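Araya Adjustable Dress Form, Model 877
Section 3: Setting Up and Adjusting the Form

Read this section through once before you start. Setup takes one person, but a second pair of hands helps at step 5 of the assembly. Have a soft tape measure, the hex key and the two bags of small parts from the carton within reach.

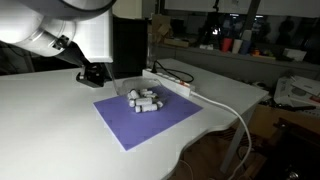
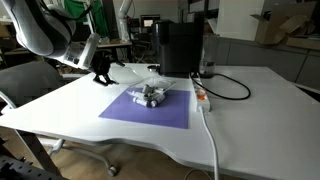 3.1 Assembling the stand

1. Lay the five legs on the floor with the casters facing up. Push each caster in until it clicks.
2. Turn the legs over and slide them into the slots in the hub. They are all the same and can go in any slot.
3. Fit the hub cap over the slots and tighten its three screws with the hex key. Snug is enough.
4. Drop the lower pole into the hub and turn it clockwise until the thread stops.
5. Loosen the height collar, slide the upper pole into the lower pole, and tighten the collar again. Keep the upper pole fully down for now.
6. Lock at least two casters.

Note: Forms with a serial number below 2000 have a pin in place of the height collar. Pull the pin, set the height, and push the pin back through both poles until the ball end shows on the far side.

Caution: Do not loosen the height collar while the torso is on the pole unless you are holding the torso. It will drop.

3.2 Mounting the torso

1. Check that all the dials are at their smallest setting. The form ships this way, but a dial can move in transit.
2. Lift the torso by the waist from both sides. Do not lift by the neck cap or the arm plates.
3. Lower it onto the upper pole so that the flat side of the pole faces the back of the form.
4. Tighten the thumbscrew under the hip opening.
5. Rock the torso gently. If it moves on the pole, take it off, check the flat side again, and remount.

3.3 Taking your measurements

Measure over the undergarments you plan to wear with the finished clothes. Stand normally and breathe out. Keep the tape level and do not pull it tight.

Bust: around the fullest part, tape straight across the back.
Waist: tie a piece of elastic around your middle, bend side to side, and measure where it settles.
Hips: around the fullest part, feet together.
Back length: from the bone at the base of the neck down to the elastic.

Write the numbers on the card inside the back cover. If you sew for more than one person, copy the card first.

3.4 Setting the dials

There are 12 dials. Four are at the bust, four at the waist and four at the hips. The back length wheel is inside the neck cap and is separate from these.

1. Set the back length first. Lift off the neck cap, turn the wheel, and check with the tape. Changing the length later will shift the other measurements.
2. Set the waist. The smallest waist setting is 23 inches. Turn each of the four dials by the same amount, a little at a time, working your way around the form.
3. Set the bust, then the hips, in the same way.
4. Go back and measure the waist again. It often needs a small correction.

Stop when you feel resistance. A dial that is forced past its red mark can strip, and stripped dials are not covered by the warranty.

Note: Gaps will open between the panels as the form gets larger. These are normal. If you need a smooth surface for draping, use the stretch cover (part 79, sold separately).

If your body is fuller in front than in back, set the two front dials wider than the two rear ones. Keep the total equal to your tape measurement. If one side is higher or wider than the other, pad the form with batting under the cover instead of using the dials.

3.5 Setting the height

1. Put on the shoes you will wear with the garment.
2. Have someone measure from the floor to your waist elastic.
3. Hold the torso under the hips, loosen the collar, and raise the form until its waist seam is at that height.
4. Tighten the collar and let go slowly.

Caution: With a heavy coat or a full-length gown on the form, keep the pole below the yellow line and lock all five casters.

3.6 Pinning

The outer fabric is bonded over thin foam. Push pins in at a slant. Pins pushed straight in will hit the shell and bend. Do not iron or steam a garment while it is on the form, as heat loosens the bond between the fabric and the foam.

3.7 Before storing

Return every dial to its smallest setting, lower the pole, and cover the form with a cotton sheet. Plastic covers trap moisture and can mark the fabric. Keep it out of direct sun.

For replacement dials, casters and neck caps, contact Kurkgate parts service and give the model and serial number from the label under the hip opening.

Text for Section 3 revised in January by Anum Kiani.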